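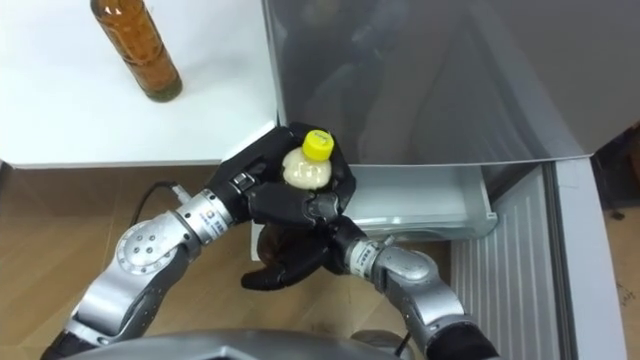 Ticket 971 - Drawer under the Andeck kitchen fridge won't close with the drinks in
Status: solved (watching it for a bit)
Opened: 2026-04-16
Kit: Hekov fridge, big grey panel, white pull-out drawer

What was reported

"The drawer goes in nearly all the way and then springs back at you. We've had the yellow caps and the green caps in there. Door alarm went off twice before lunch. Also something sticky along the front edge, no idea which bottle."

Lovely clear report, thank you, whoever typed that. It had everything I needed to get going.

First look

Pulled the drawer right out to its stop, pushed it home empty. Closed perfectly, soft little thud at the end, no scraping. Did it again a few times because it's a very satisfying drawer. So the runners are fine and I could leave the screwdriver in the bag.

Put the bottles back the way they'd been, all standing. Drawer stuck out straight away. It's a shallow compartment and the green caps were catching under the lip of the fridge body. There's a faint green smear under there if you get down on the floor with a torch.

Test 1 - yellow caps standing, green caps lying flat

Better! The yellow cap bottles are the small rounded ones with the creamy stuff in, and they clear the lip easily. The green ones now fit for height but they roll. Shut the drawer with any speed and they all arrive at the back together, then bounce forward and push it open again. I could hear it from across the room.

Test 2 - green caps lying flat, caps to the back

Rolling mostly gone, because the row was packed across the full width. But I found the sticky bit. One green cap had been put on crooked, so it was weeping as soon as the bottle went past level. Wiped it, re-threaded the cap, stood it on a sheet of kitchen roll on the table and waited 20 minutes. Then tipped it and waited again. Dry paper both times.

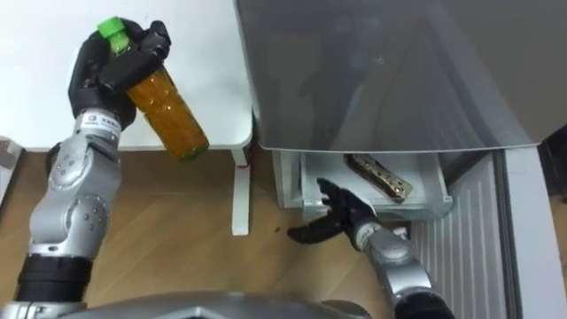
Tove Lindqvist-Hale
Kitchen and equipment support, Vestov

Test 3 - check every cap before it goes in

This is the one that fixed it. Take each bottle over the table corner, tip it so the cap is no longer at the top, have a look at the thread, then lay it in the drawer. The orange-brown drink is thick and has bits in it, and I think the bits get into the thread after somebody has had a pour, so the cap feels tight when it's only halfway down. Wipe the neck with a damp cloth and it screws on beautifully.

19 bottles went through the check. Two caps needed redoing, both green. The yellow ones were all sound, and they're nice chunky caps to grip too.

Test 4 - open and close, over and over

Drawer loaded, closed gently, closed normally, closed by someone in a hurry (me, with my hip). 200 open-and-closes in all, split over the morning and the afternoon. It sprang back once, and that was a yellow cap bottle that had tipped on its side and got wedged against the front wall. Stood it up again and carried on. I had a marvellous time and my tea went cold.

What to do from now on

Green caps lie down, caps to the back, in one full row. If the row isn't full, use the rolled tea towel on the hook to fill the gap.
Yellow caps stand up in front of them.
Check the thread before anything goes in lying down.
Don't double-stack. The Kjærgaard unit upstairs is deep enough for it, this one isn't.

Still open

The lip has a tiny rough spot where the green plastic has been rubbing. I'll take it off with a cloth and warm water next visit. I'd also love a proper divider for this drawer - have asked Hekov whether they do one in this width, no reply yet. We had one in the old kitchen in November and it was brilliant.

Shared 6 times | 3 comments

Comments

third floor kitchen: Tried the caps-to-the-back thing in ours and it shut first time. Been leaning on that drawer for weeks!

reception: Can the tea towel be one that isn't the good one please

goods in: Does this go for the flat-sided bottles as well? They don't roll so I'd guess any way round is fine.

Related tickets
Kjærgaard unit upstairs, shelf sits crooked
Door alarm sounds with door shut
Where the spare drawer runners are kept
Sticky patch under the coffee machine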